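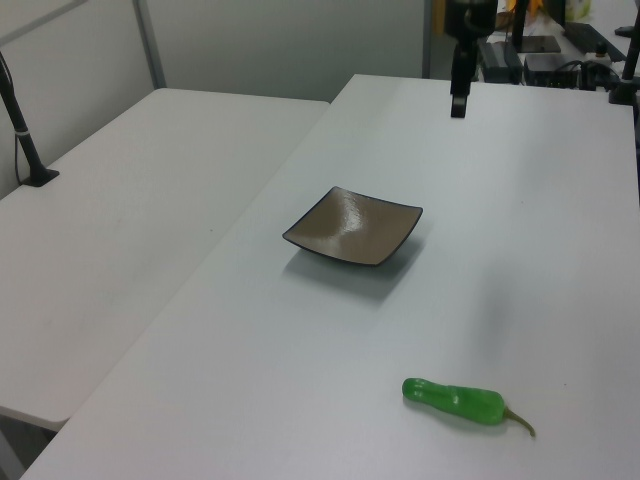 Workshop Tips, No. 60 - page 7

## Budgeting for a small pick-and-place bench

The arm takes up most of the quote and most of the attention. The items below are the ones usually left off the first purchase order.

**Tables.** Price two tables of the same model and set them side by side. Check the height of both before mounting anything, and shim the feet until a straightedge crosses the seam cleanly. A matte white top shows shadows softly and wipes down with a damp cloth. Measure the thickness of the top before ordering clamps. The Destell bench clamp lists at $209 for a set and will not open wide enough for a top with a deep apron.

**Poles and stands.** Allow one pole for each viewpoint, plus a spare. Poles clamped at the far side of the table leave the near side open for loading. A pole on a flat base can be moved without tools, but it can also be bumped. Mark the position of each base with tape.

**Cable.** Run the cable down the pole and tie it at the top, the middle and the base. Leave slack at the table edge. Buy cable one size longer than the drawing calls for. Short runs get replaced, and the replacement comes out of somebody else's budget.

**Test objects.** Start with one dish and one object. A square, shallow dish with low sides is a fair first target. A green chili pepper, real or toy, is a useful second step: the body is rounded and the stem is thin and curved, so the grip point matters. Glossy surfaces pick up highlights from overhead lights. Test with the room lights as they will be in daily use.

**Keyboard and electronics.** Keep these on a separate desk behind the work table. Put that desk in the budget too.

**Service.** Ask for the yearly figure in writing. Nisby quotes $929 for a plan with parts included; Costa charges by the visit. For a bench used every Wednesday and otherwise idle, the per-visit rate is cheaper - read the travel clause first.

**Filters.** If the controller has a fan, fit a washable Filtico pad and clean it every 60 days.

Order the tables and clamps first. They can be assembled and leveled while the arm is still on back order.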